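Sudlow : la boîte pour les restes arrive au réfectoire

Les usagers du réfectoire Jimton, à Sudlow, peuvent depuis la rentrée anticipée d'août 2026 emporter ce qu'ils n'ont pas mangé à midi. L'association Kobori, qui gère la salle et la cuisine, prête pour cela des boîtes en plastique bleu, composées de deux parties, la base et le couvercle. Le prêt est gratuit pour les personnes qui ont déjà la carte du réfectoire. Les autres laissent une caution de 2 euros, rendue au retour de la boîte.

L'idée a été proposée au mois de février par Noemi Szabo, responsable de la cuisine. Elle avait demandé à son équipe de peser pendant deux semaines tout ce qui revenait dans les assiettes et dans les plats de service. Le résultat était plus lourd que prévu : 984 kilos de nourriture, le pain compris. « Je savais que nous jetions beaucoup, mais je pensais surtout aux épluchures, raconte-t-elle. Dans ces 984 kilos, il n'y a pas une seule épluchure. »

Un essai a eu lieu ensuite avec sept tables, toujours les mêmes, pour voir si les gens prenaient la peine de rapporter la boîte. Après un mois, il en manquait deux, dont une a été retrouvée au vestiaire. L'association a jugé ce résultat suffisant et elle a commandé le reste des boîtes chez Jevesus, un grossiste qui lui fournissait déjà les plateaux.

Le fonctionnement est assez simple. À la fin du repas, on apporte son assiette à la table blanche, on prend une boîte ouverte et on y transfère les restes soi-même, avec les pinces ou la cuillère mises à disposition. Le personnel ne touche pas à l'assiette. Il faut ensuite fermer le couvercle, écrire la date sur l'étiquette et mettre la boîte au frais dans les deux heures. Les sauces sont acceptées, les soupes non.
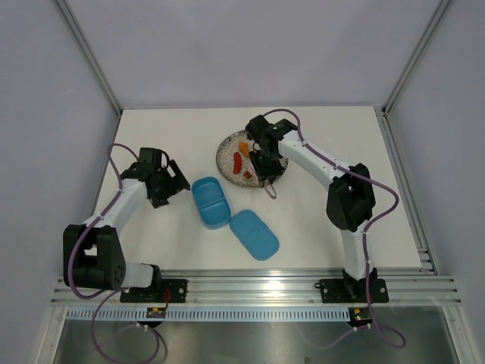
Les assiettes creuses ont posé un petit problème au début. Les convives voulaient les renverser directement dans la boîte, et une partie du repas finissait à côté. Wulan Hidayat, qui s'occupe de la salle, conseille de poser la base de la boîte tout près de l'assiette et de prendre d'abord les morceaux, puis le riz ou les légumes coupés fin. Elle demande aussi de ne pas remplir jusqu'au bord – le couvercle ferme mal et le sac en garde le souvenir.

Pour les desserts et les salades, rien ne change pour le moment. Les salades déjà assaisonnées restent exclues du prêt, une décision que certains habitués regrettent. Adi Ismail, qui déjeune à Jimton presque chaque jour, aurait préféré qu'on laisse chacun choisir. « Une salade du midi, je la mange très bien le soir, dit-il. Mais je prends quand même la boîte, surtout quand il y a des pommes de terre. »

Le lavage se fait sur place. Les boîtes rapportées sont déposées dans le bac à droite de l'entrée, rincées, puis passées en machine avec la vaisselle du service. Les couvercles sont lavés à part, sur une grille, pour qu'ils ne se déforment pas. Toute boîte fendue est retirée et reprise par le fournisseur.

Kobori prévoit de faire une nouvelle pesée pendant 17 jours, au cours de l'automne, et d'afficher les chiffres à l'entrée de la salle. Si la quantité jetée baisse de manière nette, un second modèle plus petit sera proposé, destiné aux portions d'enfant. Le réfectoire de l'école voisine a demandé à voir les boîtes et une visite est en préparation.

Les boîtes sont à retirer au comptoir pendant les heures du service. Le retour est possible tous les jours d'ouverture, jusqu'à la fermeture de la cuisine. Pour les questions sur la caution, il faut s'adresser à Aisyah Liem, au bureau de l'association.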